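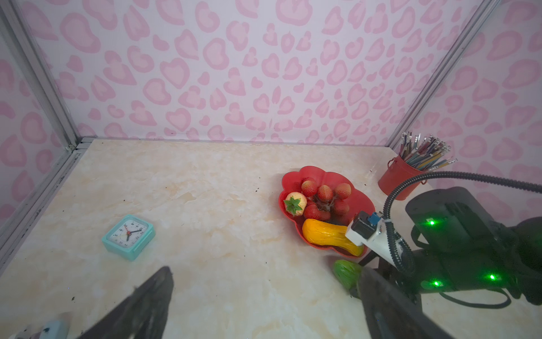

Kids' Corner Safety Check: my notes, item by item

14 comments

I do this check every January and every June, and this time I promised Vilém Murín I'd type it up properly so he can stop squinting at my handwriting. Status first, then whatever I felt like saying about it.

1. Floor swept and free of bits
NEEDS WORK. Little dark specks all over the pale marble-look panel, worst toward the left side and along the front. Pale floors show everything! I know it's a small thing, but small people put small things in their mouths. Brush first, then a damp cloth.

2. Wall covering flat, no loose edges
OK. I ran my hand over all three walls, leopard spots and all (I still love that pink), and nothing lifted. Check again in June, corners especially.

3. Metal corner rails
OK. Both tight, no burrs that I could feel. Matěj Lukáč asked if we should put foam on them and I said let's wait, I'd like to see what Serwood has in a slim profile before we spend anything.

4. Alarm clock
OK WITH A NOTE. The square mint-green one. Battery door is held with a screw, good, and the screw was snug, also good. It sits tilted on the floor, and I'd much prefer it on a shelf. Please don't swap it for the old Amineck one from the drawer, that has a snap-on battery door and I don't want it near the toddlers.

5. Play fruit and the red flower bowl
OK. Bowl edge is smooth all the way around the scallops. I tugged the leafy top on the yellow-and-red fruit and gave the lychee stem a good pull, and both held. The squash is fine, it would survive a truck. One green fruit was on the floor next to the bowl, so back in it goes after a wipe.

6. Colored pencils
NEEDS WORK. They're in the red metal bucket by the wall with the sharp ends pointing up, fanned out right where a kid would lean over. Points down, please, or move the whole bucket up to the counter. I've brought this up before (sorry, Matěj, I'm bringing it up again). While you're there, feel the wire loop on the bucket for sharp ends. I forgot to.

7. Cleaning products out of reach
OK. Brovorau spray is on the high shelf with the cap locked.

8. First aid box
OK. Restocked on 5th January, plasters and wipes both. The Bednárik cold pack is still in date.

So that's two to fix, and neither one takes longer than a cup of coffee. Initial next to the item when it's done and leave the sheet on the hook.

141 shares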